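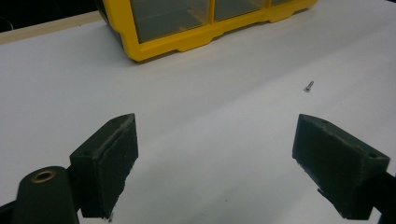
Speaker fee held at "Awaiting contract" after event completed
Product: Quinlan Bookings
Raised by: Ronby, speakers desk
Priority: normal
Status: closed

Description
One of our speakers gave a keynote for Fleneven in April. The event is marked as completed and the client has paid the full fee into the holding account. The payout to the speaker has not been released. The booking shows "Awaiting contract", although a signed contract is attached and opens normally. Invoice and remittance advice both match the agreed fee.

Steps already tried
Contract removed and uploaded again. No change.
Event date re-saved. No change.
Payout released by hand from the finance screen. Refused with "Terms not agreed by all parties".
Logged in as a different desk user. Same refusal.

Support, 09:40
Please confirm whether the booking was amended after signature. A change to fee, travel or running time creates a new version of the terms, and the earlier signature does not carry over.

Ronby, 10:15
The fee was not changed. Running time went from 20 minutes to 22 at the client's request, to allow for a question from the floor. We did not expect that to count.

Support, 10:50
It does count. The log shows 2 versions of the terms. Version 1 is signed by the client and the speaker. Version 2 is signed by the client only – the request to the speaker was created but never sent, as the speaker's record has Grallus set as agent and there is no email address on the agent record.

Add an address for the agent, then use Resend on version 2. Do not delete version 2, as the client's payment is now tied to it. 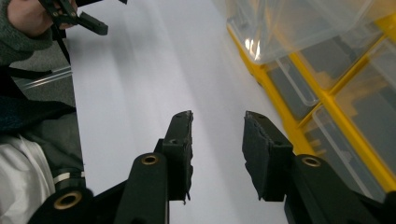

Grallus, 11:30: we have the request now and have signed on the speaker's behalf. Our commission line is missing from version 2, though it was on version 1. Please don't release anything until it is back, or the full fee will go to the speaker and we shall have to invoice for our share separately.

Support, 11:55
Confirmed. Commission is read from the agent record when a version is created, and an incomplete record is skipped. The line has been restored at 20 per cent, as on version 1. This does not alter the client's total, so no new signature is needed.

Ronby, 14:05
Payout released. Speaker and agent amounts both correct on the statement. Booking now shows "Settled".

Support, 14:20
Closing. A separate ticket is open for the missing warning on unsent signature requests.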